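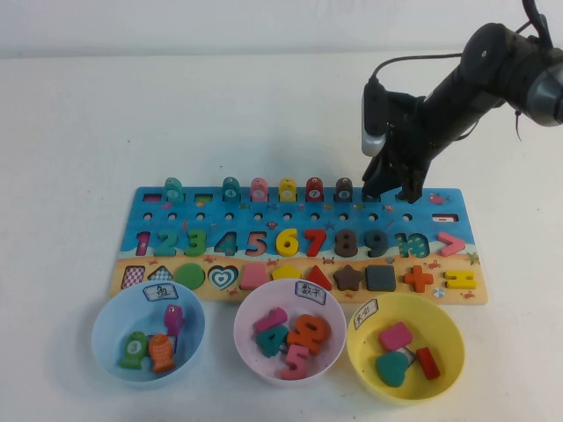 About Trenent Classics

Posted November 20, 2024 by Nosipho Modise
Filed under: Company | Classic Car Sales & Storage

Trenent Classics buys, sells and stores older American cars and trucks. Johannes Le Roux opened the shop with one lift and a rented lot on Moodley Road. We now have 2 buildings, a full paint booth and indoor storage for 20 customer vehicles.

Most of what we sell is from the fifties and sixties – hardtops, wagons and half-ton pickups for the most part. We have sold over 247 cars, many of them on consignment. Our consignment fee is 10 percent of the sale price, paid when the title changes hands. There is no listing charge.

Every car gets a compression test, a brake check and a look at the frame on the lift before we list it. If the floors have been patched, the listing says so. We don't do frame-off restorations in house. That work goes to Prastis Body & Frame across the road.

Storage is heated and billed by the month. Spaces usually open up in April, when owners take their cars home for the summer.

Nosipho runs the office and handles titles and shipping. Johannes does the buying – call before you drive over, as he is often out looking at cars.

This site uses cookies to remember your saved vehicles. Accept | Settings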